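Second-hand furniture in Graldale: who buys it, who fixes it, who throws it out
Project report, Jintana Saithong and Siriporn Srisuk 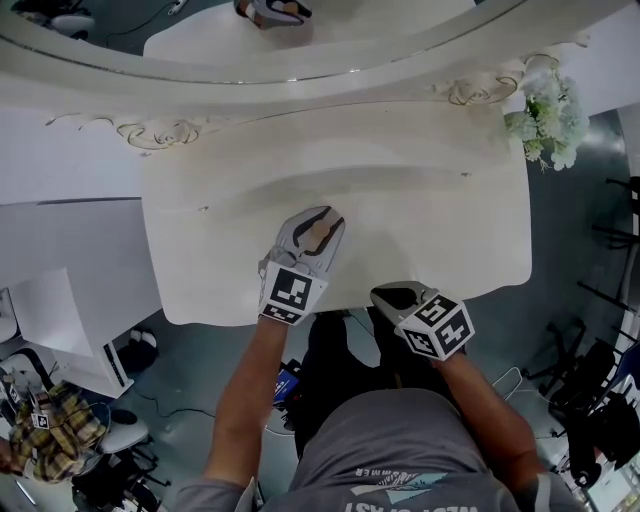
1. What we wanted to find out
Graldale has one reuse shop (Morneo, by the bus depot) and one council tip on Ginting Road. We wanted to know how much furniture goes to each and what makes people pick one or the other. Our first idea was to do all household goods but that was far too big, so furniture only. No mattresses, the shop can't take them.

2. How we did it
Morneo let us copy out the donation book from January up to the end of term. The tip gave us a printout for the same months. We also put 300 paper questionnaires through doors on the Jelton estate and the streets behind it. 3 streets in total. Did the typing up in the evenings, Siriporn did the book and Jintana did the questionnaires.
Problem: the tip writes "wood, mixed" for nearly everything. So a wardrobe and a broken fence panel can be the same line. We left out any line that didn't name a piece of furniture, which means the tip figure is too low and we don't know by how much.

3. Results
Items in the donation book: 1,422
Items named on the tip printout: 2,083
So even with the low figure the tip gets more. We expected this but thought the gap would be bigger.
Chairs are the most common thing in both. After that they differ. Morneo gets a lot of bookcases and bedside cabinets, small stuff that fits in a car. The tip gets wardrobes, sofas and beds.
Dressing tables were a suprise. Plenty donated, and they sit in the shop for weeks. The manager told us people like the look but haven't got the room, and younger customers want a desk. A few get bought and used as desks anyway.

4. What people said
Main reason for using the tip was transport. The shop does collect but only on two mornings and you have to be in. Several people didn't know it collected at all.
Second reason: thought it was too scratched or wobbly to give away. Morneo does take things with loose legs or a missing knob, as long as it isn't split or got woodworm. This isn't written anywhere we could find, not on the leaflet or on the door.
Two people wrote that they'd tried to donate a sofa and were turned away over the fire label. Fair enough, it's the law, but one had cut the label off years ago becuase it itched.

5. What we'd change
A list on the shop door of what is and isn't taken. One evening collection slot. A shelf or covered corner at the tip where usable pieces can be left for Morneo to fetch. The tip staff were quite keen on this last one, the worry is rain and who holds the key.

6. Things that went wrong
Ran out of time to interview the tip users in person. The questionnaire had no box for renters, and furnished flats are probably a big part of it. If we did it again we'd start with the landlords.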